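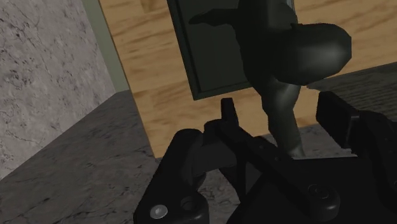 Gray marble counter, marble wall, light wood panel behind.

Filed under: Kitchen > Counters & Surfaces > Reader Reviews

Cusance stone care kit, the two-bottle one. Cleaner plus sealer, one cloth, a little card of instructions in type so small I had to get my phone out.

Short version: buy it for the sealer. Cleaner is fine, nothing special.

Background. We've had marble for two years and I did everything wrong. Lemons, wine, a wet can left overnight. Dull rings all over the side by the stove. Was using dish soap and hoping.

The cleaner. Spray, wait, wipe. Smells a bit like a swimming pool for a minute then goes. Took off the grease film, left no streaks. Did nothing for the rings, but those are etches and the box does say so if you read teh back. You need a polishing powder for that, sold separately. Naturally.

The sealer. Thin as water, goes everywhere, put a towel down. Wipe on, leave it 14 minutes, buff dry. Don't wander off. I took a phone call on the first go and got a hazy patch that needed a second coat to lift it. After that, great. Coffee sits up in beads now. Olive oil too, mostly. Did the backsplash with what was left over, same result, though drips are a pain on anything vertical.

Tried the Killus spray before this. Cheaper, but the water test failed again inside of 2 months. Leidy Huanca at the stone yard told me most of those are really just polish, and she's the one who pointed me to Cusance. Her yard uses the Nuvia stuff on big jobs but you have to buy it by the drum so no.

Gripes. Trigger on the cleaner leaks if you lay it down. The cloth sheds, use your own. Cap on the sealer is a child lock that also locks out adults. And it's not a lot of sealer, I had maybe an inch left after counter and wall.

Would I get it again, yes, in March probably when this coat is due. Refill only tho. Not paying for that cloth twice.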